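Skinditow puts three grippers through sim bench before buying

Tue 21 February

Skinditow has started its gripper comparison, and for now it's all in simulation. The Uvley lab wants one gripper picked before any money goes out the door, real arm trials are pencilled in for November.

Three on the list. A two-finger parallel from Florkton, a suction cup head also from Florkton, and a soft three-finger unit from Stępień. Each gets 200 tries at the same job – pick a household item off the bench, put it in a basket or on a plate, let go cleanly. Arm and controller stay the same throughout, only the end changes.

First results are in for the parallel and the suction head. Suction was quick on flat-topped stuff like tins, poor on fruit. The parallel gripper was slower but got more of the mugs, mostly by the handle, and dropped fewer things over the basket rim. Stępień's soft fingers are only 50 tries in so the lab isn't giving out a number yet.

Camera placement is being tested too. The wrist view does well until the gripper gets close, then loses teh object behind its own fingers. A second fixed view helped on the bowl and hardly at all on anything else. Lab says it'll run both setups for every gripper anyway.

One snag last week. Contact settings for the soft fingers were off and objects kept sliding out sideways, so 12 runs got binned and redone. Florkton has also sent a new finger pad model which means the parallel unit goes back for another round. Bit of a pain but fair to everyone.

Cost is not part of the scoring. Cycle time is, so is how often the arm has to stop and replan.

Full tables go up on the Skinditow site once the third gripper is finished, should be 6 weeks if the queue on the compute cluster behaves. Lab is taking suggestions for extra test objects until then – email the front desk, nothing heavier than a full mug please.

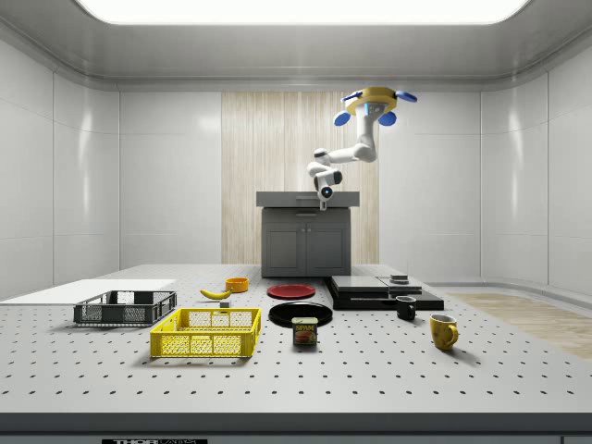
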